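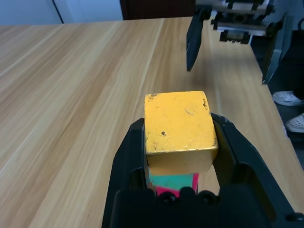

Lieselotte Albers: I'd check the finger screws before you touch a single number in the config. Mine did the exact same thing in October and I wasted two evenings recalibrating a gripper that just had a loose finger.

undel_bench wrote:
Ok, but mine aren't loose! I went over every screw with the little driver on Saturday night. The trouble is the stack comes out crooked, top block hanging over, and only when the left arm does the placing. Right arm stacks fine all day. Same blocks, same table, same speed. I'm at 2,920 cycles on these fingers (the Wukmont ones, if that matters to anybody).

Bülent Toprak wrote:
That's a lot of cycles on those fingers if you never changed the pads. Do you run bare or padded?

undel_bench wrote:
Bare. The pads kept peeling so I gave up on them in spring.

Bülent Toprak wrote:
Well there you go. Bare fingers on painted blocks, the paint chips, the chips get ground into the fingers, and the block turns a hair when you let go. Wipe them down with alcohol and put pads back on. I do mine every 196 cycles, alarm on my phone and everything.

mowat_mike wrote:
Gonna disagree with Bülent. If it was paint dust both arms would do it, they're handling the same blocks. One arm only says home offset to me. Did you re-home the left one after the firmware update? Mine came back 2 mm off and I only caught it because it kept nudging the bottom block on the way down.

Lieselotte Albers wrote:
Mike, he said the right arm is fine, he didn't say it does the same amount of work. Mine never split it evenly, the left did nearly all the picking.

undel_bench wrote:
Yeah, left does most of it, guilty. And no, I did not re-home, I figured the update kept the old values??

mowat_mike wrote:
It does not keep them. Ask me how I know. Park the other gripper up out of the way first, too, the first move after homing can swing wide.

Bülent Toprak wrote:
Fine, re-home it, can't hurt. I still say clean the rack while you're in there. Old toothbrush, dry, no oil. I put oil on mine once and it turned into gray paste inside a week.

fovell_fan wrote:
Dry?? The Fovell guide I followed says a dab of grease on the teeth. Been doing it for 13 months, no paste.

Bülent Toprak wrote:
Grease isn't oil. And do you sand anything in that room? I do.

undel_bench wrote:
Re-homing tonight, then pads if it's still crooked. Does anybody have a link for pads that don't peel?

Posted in: Grippers & End Effectors, Troubleshooting
This forum uses cookies to keep you logged in. By continuing to browse you accept our cookie policy.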